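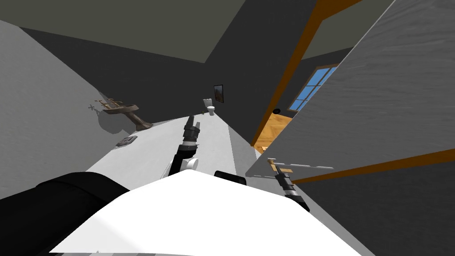
Clekalach Student Robotics: pre-run safety checklist, bathroom task
Project: Restach (two-armed robot, simulated house)
Scene: Stalter
Room: Ezeani Building, ground floor computer lab
Sheet version: March

Fill in one sheet for each session. Write Yes, No or N/A against each item and add a comment for any No. The comments printed below are from the last full inspection and stay on the sheet until the item is closed. The inspection covered the simulator, the scene and the people using it. The same sheet will be used when code moves to the real arms, so do not skip an item on the grounds that nothing in the simulator can hurt you.

Section A. Lab and workstations

A1. Walkways between desks clear, bags under desks.
Yes.

A2. Headset and controller leads routed behind the desk and taped.
No. Lead at the window desk was across the gap between chairs. Moved during the inspection, but the tape will not hold on that floor. Cable cover requested.

A3. Free space around the operator's chair with arms stretched out.
Yes, if the next chair is pushed in. Check this again whenever someone new sits down.

A4. Operator and spotter both present. Minimum 2 people for any run using the hand controllers.
Yes.

A5. Operator has had a break since the last run.
No. The team was doing runs back to back. Limit is 3 runs, then swap operator and spotter. Put the tally on the whiteboard where both can see it.

A6. Real arms switched off at the wall and not on the same network as the simulator.
Yes. Plug seen out of the socket.

Section B. Software stop and limits

B1. Stop key works from the operator's desk.
Yes. Pressed with both arms moving. Arms held position.

B2. Stop key works from the spotter's desk.
Yes on the second try. The spotter's window did not have focus the first time. Click into the window before every run and test again. Leave this item open until the key works from any window.

B3. Speed limit set in the config file and shown on screen.
No. Set in the file, not shown on screen. File says 100 per cent, which is too high for work this close to a wall and a door. Lower it before the next session and write the new figure in the log.

B4. Force limit on both grippers set.
Yes.

B5. Log starts by itself when the run starts.
Yes. Start time in the log matched the lab clock.

Section C. Scene

C1. Correct scene loaded.
Yes. Stalter, with the long white countertop ahead of the robot, the toilet at the far end and the framed picture on the back wall.

C2. Wall items noted before the arms are moved.
Yes. Model biplane on the left wall, with a small grey plate below it near the edge of the counter. Treat the biplane as an obstacle. It stands out from the wall and the left arm was working at much the same height. Add it to the collision list if it is not there.

C3. Loose items on or near the robot's body noted.
Comment needed. A small black block is resting on the upper body, just to the right of the base of the left arm. Find out whether it belongs to the robot model. If it does not, take it out of the scene file.

C4. Doorway and door panel checked.
Partly. Doorway on the right leads through to the room with the blue window. The grey door panel sits close to the right arm. Keep the right arm slow on this side and do not turn the body until the hand has been brought in.

C5. Counter surface checked for objects.
Partly. There is something small and pale near the far end that could not be made out from the start position. Identify it before reaching that far.

Section D. Arms and grippers

D1. Left arm: path ahead clear.
Yes at the time of the check. Arm was held straight out with the gripper towards the far end of the counter. Watch the wall side on the way back.

D2. Right arm: held object named in the log.
No. Log said "tool" only. It is a long thin tan rod with a short pale crosspiece near the end. Give it a proper name in the scene file and use the same name in the log.

D3. Right arm: length of held object allowed for in the collision settings.
No. The settings cover the gripper but stop at the fingers. The rod was being held just in front of the lower edge of the door. Fix this before any run which starts with the rod in the hand.

D4. Gripper checked with nothing in it.
Yes, right hand. See view below.

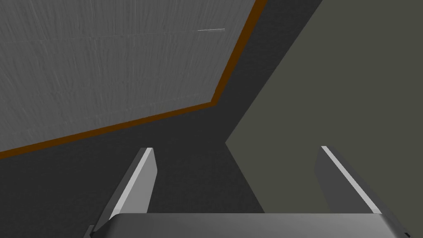 D4, right gripper from the palm: fingers apart, gap empty, door panel trim to the left.

D5. Both fingers of each gripper move together when opened and closed.
Right hand yes. Left hand not tested, session ended at 4 pm. Test it first next time.

D6. Close-up view good enough to judge distance.
No. The surfaces past the fingers are plain grey, near-black and olive, and it is hard to tell how far off they are. Operators should not judge distance from the close-up view alone. Keep the wider view open next to it.

Section E. After the run

E1. Arms brought back to rest position before closing the simulator.
Yes.

E2. Log saved to the Restach folder and opened once to check it is readable.
Yes.

E3. Any contact with the wall, counter or door written down, including light contact.
No. Team had been leaving out light contact. All contact goes in.

E4. Headsets wiped and put back on charge.
Yes.

Result

Runs may go on without the rod. Runs with the rod are on hold until B3 and D3 are closed and signed by 2 team members. A2, B2, C3, C5, D2 and D5 to be done at the start of the next session, before the arms are enabled.

Signed (operator):
Signed (spotter):
Time out: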